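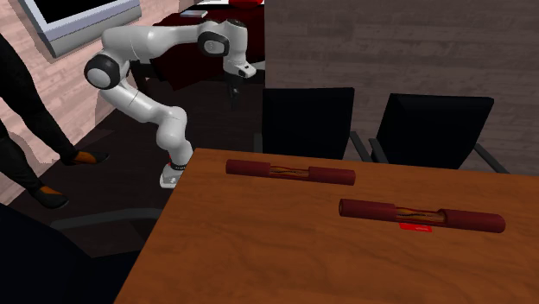

Jostau sim, table layout B. Arm at the corner, two cylinders on the wood, red tag under the nearer one.

May, notebook 4, table chores

Picking up where Gebhard left off. The question from Abernathy is still the same one: can a single arm clear a table in a shared office at the end of the day and leave it in a state a person would accept. They want a yes or no. I don't think we can give them either one yet, but we can tell them which parts of the job work.

Layout B is the one with the cylinders. We took the model from Osvaldo's parts folder because it is awkward in a useful way: thick dark red ends, and a translucent section in the middle with thin strands running through it. The ends are easy for the depth estimate. The middle is not. In the last batch the planner kept putting the grasp on the middle section, which is the natural place for balance and the worst place for seeing where the surface is. Same trouble we'd have with a drinking glass or a clear food box, so it stays in the set.

Batch results, layout B, from the overnight run:

Episodes: 275
Ended with both cylinders in the bin and the tag left flat on the table: 85
Time limit: 5 minutes of sim time each

I went through the failures by hand until lunch. Most are the far cylinder. The arm comes down on the wrong side of the far edge of the table, behind the wood, and then has to climb back over. Sometimes it does this cleanly and just loses time. Sometimes the path goes through the chair backs and the collision check stops it. The chairs are the standard office ones from the Ekero pack and I had them marked as fixed. In a real office they would be pushed in, pulled out or turned sideways every day, so fixed is too kind to us. Changed them to random position for the next run. Expect the numbers to drop.

The tag is the second problem. The rule says leave the tag, take the cylinder. With the tag partly tucked under, the fingers close low and sweep it along. A person would lift one end of the cylinder and slide the tag out, or hold the tag down with the other hand. We have one hand. Osvaldo's idea is to roll the cylinder off the tag first, then grasp. I tried it by hand with the keyboard controls and it works, but the roll needs a gentle push and the controller has no gentle setting below the default. Asked Tikell if the push force can be set lower. No answer yet.

Person figure: present in layout B, standing close to the base, one foot out toward it. The safety zone is switched off in these runs, which Gebhard noted in the last entry and I am noting again so it doesn't get lost. With the zone on, the arm should refuse to move at all in this layout. That is the correct behavior and it also means no chores get done while anyone stands there. Abernathy should hear this early. If the cleaning only happens after people go home, fine, but then it has to be sold that way.

Compared with a person: I set up two cardboard tubes and a sticky label on the bench and cleared them in a few seconds without thinking. I also pushed in a stool on the way past — not in the task, but anyone would do it. Clearing a table in the way people mean it includes a lot of that. Wiping is not in the task either. Gebhard thinks we should add a wipe before summer. I would rather get the tag right first.

Sim looks to me: the highlights on the cylinders are glossier than on the real samples. Could be part of the depth trouble. Turn the gloss down on half the next batch and keep the rest as is.

To do

Random chairs, rerun layout B
Roll-then-grasp as a separate skill, Osvaldo
Grasp points limited to the end sections, compare with free choice
Chase Tikell on push force
Safety zone on, log how often the arm stops and for how long
Write Abernathy a half page, no percentages until the rerun is in

Added 4:40 pm. Limited the grasp to the end sections on a short test. It picks up fine but the free end dips and knocks against the bin rim. Bin is too narrow for that grip. Trying the wide one next.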